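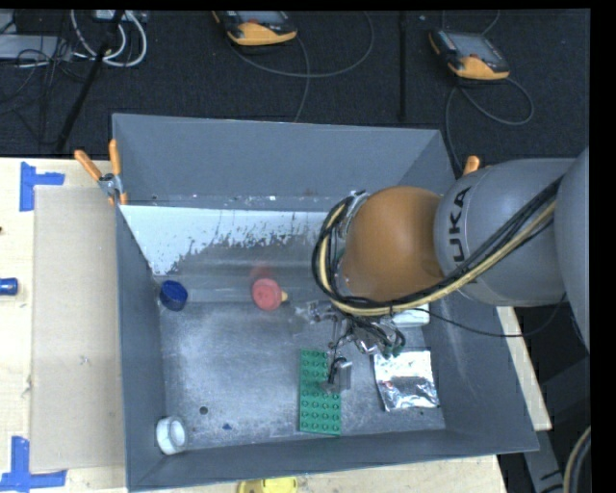

KUKA arm with metal gripper over a bin, teaching a placement on a green studded plate

Jirley Hand-Guiding and Remote Teaching Kit

The Jirley kit from Dorkden lets an operator show a robot arm a task without writing a program. The operator moves the arm by hand or drives it from a handset, and the Moges software records the arm's path and the gripper commands together. The recording can be played back, trimmed, or used with others as training data.

Teaching by hand
Press and hold the enable button on the guide handle and move the arm to the part. Release the button to hold position. Gripper open and close are on the same handle. Hand guiding suits short moves and wide reaches where the operator can stand next to the bin.

Teaching by remote control
The handset moves the gripper in small steps or at continuous speed. Use it for close work, such as lowering a small part onto a studded plate, where a hand on the arm would block the view. Fine mode limits travel speed to 7 mm per second.

Working in a bin
Most customers teach inside an open-topped bin with sloped walls, clamped to the table. Parts roll back toward the floor of the bin and stay within reach. Mixed items such as caps, foil and tape can be left in the bin during recording if the finished task will have to deal with them. Mark the bin's place on the table with tape before the first session and check it before each new one.

What is in the kit
Guide handle with enable button
Remote handset and cable
Cable sleeve for the arm
2 rim clamps
Moges software, single-station license

Specifications
Recording rate: 95 samples per second
Storage: up to 200 demonstrations per task
Power: supplied through the control box
Robot arm, gripper, bin and table are not included.

Ordering
The kit ships from our Ketulgate warehouse. Contact Dorkden sales with the model of your arm and gripper so that the correct mounting plate is packed. The software manual was revised in September and comes with every order.

Page updated March 9, 2022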